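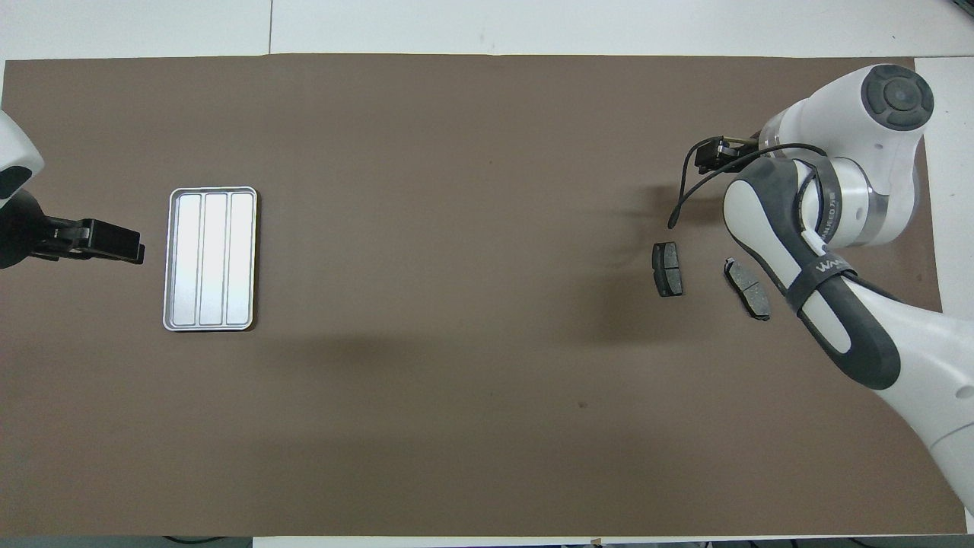 August 31, 2022

We've finally pushed the new planner for the two-arm cell at Lurnemwood, and I'm really pleased with it! The job is sorting brake pads into a tray with three compartments, which sounds dull until you've watched two arms politely refuse to go first because each one thinks the other is in the way.

The old version planned one arm, froze it, then planned the other. The new one (we've called it Flurnmont, don't ask) plans both together and keeps checking for clashes as they move. I ran 1000 simulated pick-and-place jobs on it last week and only 7 ended in a stop, which is miles better than I'd hoped. Average planning time is down from 659 milliseconds to 230.

Perception is still the weak spot. Shiny trays are a pain - the glare fools the depth readings and the tray edge jumps about - so for now we fit a plain outline to the rim and trust that instead. Dark pads on a brown mat are much kinder to us.

The Ustulwood team get their copy next, and the Opoku driver should follow in November. If you're on the old config files, please run the converter before you update, or the left arm will load the right arm's joint limits.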